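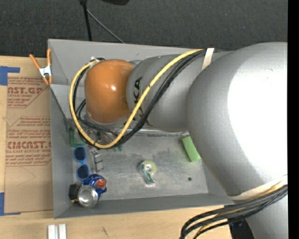

Robot arm over a metal bin

Progress report to the Boyer Fund
Pirkevetti Neighbourhood Partnership
Period covered: October to March

1. Where we are now

The second half of the grant year was better than the first. In our last report we wrote that the evening advice desk in Jallora had few visitors and that we were thinking of closing it. We moved it from the library to the ground floor of the old post office, next to the bus stop, and we changed the opening from five o'clock to half past six. Since January the desk has been busy every Thursday, mostly with questions about rent, heating bills and school places.

The partnership now has 12 member groups. Two joined in this period: the parents' association of Itosau and a small group of tenants from the river side. One group left us in November, as it had no more members who could come to meetings.

2. Work done

Tenants' rights leaflet. We printed 3000 copies in four languages. Nearly all are distributed. The translation into the third language had mistakes in the part about deposits, and we had to print one page again. The cost was 250 euros, taken from the reserve line.

Food sharing. The shared fridge in Jallora works well. The one in Itosau was switched off for three weeks in December due to an electrical fault in the building. The owner has repaired it, but we had wished for a quicker answer from him.

Meetings with the town. We met the housing office two times. They agreed to send us the list of planned renovations before the letters go to the tenants. We have received this list once so far. The second one is late.

Youth group. Eight young people finished the course on how to speak at a public hearing, and three of them spoke in February about the night buses. The council has not decided yet.

3. Money

Spending follows the budget, with two exceptions. Room rent is 600 euros higher than planned, as the post office asks for heating costs separately. Travel is lower, because most member groups now meet by telephone in the winter months. We ask for your permission to move the unused travel money to rent. The table with all lines is sent separately.

4. Difficulties

It is still hard to reach people who work in shifts. We tried a Sunday morning session in Itosau, and only two persons came. We also depend too much on one paid coordinator – when she was ill in February, the desk was closed for two weeks.

5. Next period

We will train two more people for the advice desk, ask the housing office for a written agreement about the renovation list, and start the summer programme in the Pirkevetti school yard if the school confirms the dates. The next report will follow in September, together with the accounts.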